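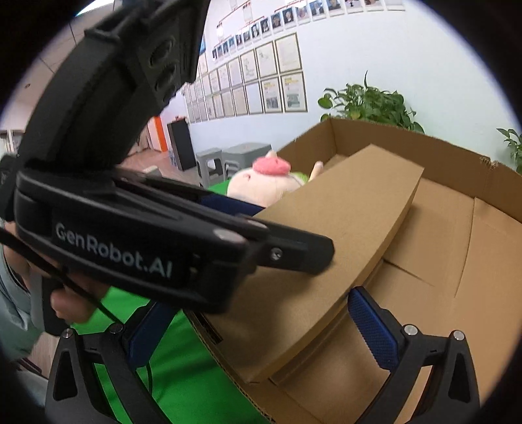
Section 3. Planning and Budgeting for Hand-Held Gripper Stations

Zetier Equipment Guide for Partner Sites

Last updated: June 2, 2024

Print this page | E-mail this page

3.1 Purpose of this section

This section sets out the steps a partner site must complete before it places an order for hand-held gripper equipment. It applies to new sites and to existing sites that intend to add one or more stations. Sites replacing a single damaged part should use the short form in Section 7 instead.

A station, for the purposes of this guide, is one operator position: a pair of hand-held grippers, the work table, the task objects, and the storage and charging equipment that serve it. The budget code for a station covers all of these. Requests that list only the grippers will be returned to the site.

Questions about this section should be sent to Thitima Jitpraphai, Equipment Planning. Questions about payment terms and invoices should be sent to Yaowalak Khamphan, Purchasing.

3.2 Before you begin

Have the following ready:

- The site's approved task list for the planning period.
- A floor plan of the room, with outlets, doors and windows marked.
- The current inventory sheet, if the site already holds equipment.
- The name of the person authorized to sign for deliveries.

Note: A task list that is still in draft may be used to request quotes. It may not be used to place an order.

3.3 Estimating the number of stations

1. Enter the total operator hours required by the task list on line 1 of the planning worksheet.

2. Subtract the hours that existing stations can supply. Use scheduled hours, with breaks and table changes already removed. Do not use the opening hours of the building.

3. Divide the remainder by 94, the number of working hours per month that Zetier allows for one station. Round up to the next whole station.

4. Compare the result with the floor plan. Each station needs a table that the operator can reach from the front and from at least one side. If the room cannot hold the number of stations calculated, enter the lower number and attach a note stating how the remaining hours will be covered.

5. Have the worksheet signed by the site lead.

Note: Tasks that involve large or awkward objects, such as opening cartons, folding flaps, or taking soft goods out of a box, take longer to reset than tasks with small rigid objects. Where such tasks make up more than half of the list, enter the reset time separately on line 4. Sites that leave line 4 blank have often had to request a further station in the middle of the period.

3.4 Choosing the equipment package

Two packages are available through the Thaweesak supply agreement.

Standard package. One pair of grippers, one set of spare finger pads, cables, and a carrying case. Suitable for sites with a single shift.

Extended package. As above, with a third gripper held as a spare, a second set of pads, and a bench charger. Required for sites running two shifts or more.

1. Select the package that matches the shift pattern on the worksheet. A site may not order the standard package for two-shift work and make up the difference from its repair budget.

2. Check the weight and handle size against the site's operators. At least two operators should hold a demonstration unit for a full task before the order is placed. Demonstration units are booked through Equipment Planning.

3. Confirm that the cable length suits the table layout. An operator working over a tall carton lifts and turns the gripper more than one working on a flat surface, and a short cable will pull against the hand.

4. If the site already holds grippers from another maker, list them on the worksheet. Mixed sets can be used in the same room but not at the same station. Pads and cables are not interchangeable unless the maker confirms it in writing.

Caution: Do not purchase used grippers from other sites or from online sellers. Units without a calibration record cannot be entered in the inventory and will not be covered by the service plan.

3.5 Tables, coverings, and task objects

The cost of furniture and task objects is easily underestimated. It should be worked out at the same time as the cost of the grippers.

1. Measure the existing tables. A table that rocks or flexes under hand pressure must be replaced or braced.

2. Budget for at least two table coverings per station, so that one can be washed while the other is in use. A plain color is preferred. Coverings with a shiny finish are not accepted.

3. List the task objects by type. For each type, state whether it is reusable (soft toys, kitchen items, tools) or wears out with use (cartons, bags, paper goods).

4. For objects that wear out, budget by the month. Cardboard cartons lose their stiffness after repeated handling, and flaps begin to tear at the fold. Sites may use clean cartons from their own deliveries and should enter these at no cost, but the quantity must still be listed.

5. Allow for storage. Shelving or a closed cabinet within the same room is preferred. Stools and unused furniture should be kept far enough back that an operator can step away from the table with both hands occupied.

Note: Rooms that are also used for meetings, training, or display are acceptable. Framed items and shelves near a station should be fixed securely to the wall, and potted plants should be moved beyond arm's reach of the operator. Include any cost of moving or fixing these items under "Room preparation."

3.6 Power, network, and lighting

1. Count the outlets within reach of each table. Each station requires three: one for the charger, one for the upload unit, and one held free.

2. Do not plan for extension cords across a walkway. If outlets are too far away, obtain a quote from a licensed electrician and attach it to the request.

3. Confirm with the building office that wired network service can be brought to the room. Wireless service may be used for the first month only.

4. Check the lighting at the time of day when the station will be used. Ceiling panels are usually sufficient. Where a window faces the table directly, include the cost of a blind.

3.7 Preparing the budget

Enter costs on the budget sheet in the order given.

Line A. Equipment package, multiplied by the number of stations.

Line B. Tables, coverings, and storage.

Line C. Task objects, with reusable and monthly items shown separately.

Line D. Room preparation, power, and network.

Line E. Service plan. The Vulo service plan is charged at 235 dollars per station per quarter and covers calibration, pad replacement, and one loan unit during repairs. It does not cover damage from drops or liquids.

Line F. Training. Allow two paid days for each new operator.

Line G. Reserve. Enter the amount given in the current rate letter. The reserve is held by Purchasing and released on written request.

Caution: Lines E and F recur. A site that budgets them only for the first quarter will be asked to resubmit the full sheet. In the last planning period, nearly a third of returned requests were returned for this reason.

3.8 Quotes and ordering

1. Obtain a written quote for every item on Lines A, B, and D. Items supplied under the Thaweesak agreement need one quote. All other items need two.

2. Check that each quote states the delivery date, the warranty period, and who pays for return shipping.

3. Enter the request in Zatus, the purchasing system, and attach the worksheet, the budget sheet, the floor plan, and the quotes as separate files. Combined files cannot be read by the approval desk.

4. Wait for the approval number. Do not confirm an order by phone or e-mail before the number has been issued – the supplier will treat a verbal confirmation as binding, and the site will be responsible for the cost.

5. Requests for stations that are to be in service by the end of the year must be entered before the close of August.

3.9 Receiving the equipment

1. Inspect the outer cartons before signing. Note any crushed corners or opened tape on the delivery slip.

2. Check the serial number of each gripper against the packing list.

3. Close and open each gripper by hand. The jaws should move evenly, and the pads should sit flat on the fingers. Look at the pivot pins and finger screws for looseness. Do not tighten them; report them.

4. Enter the units in the inventory sheet on the day they arrive and send a copy to Purchasing. The service plan begins on the date entered.

5. Keep the original packaging until the first calibration visit has been completed.

Sites that need to change the number of stations after approval should go to Section 4, Changes to an Approved Request.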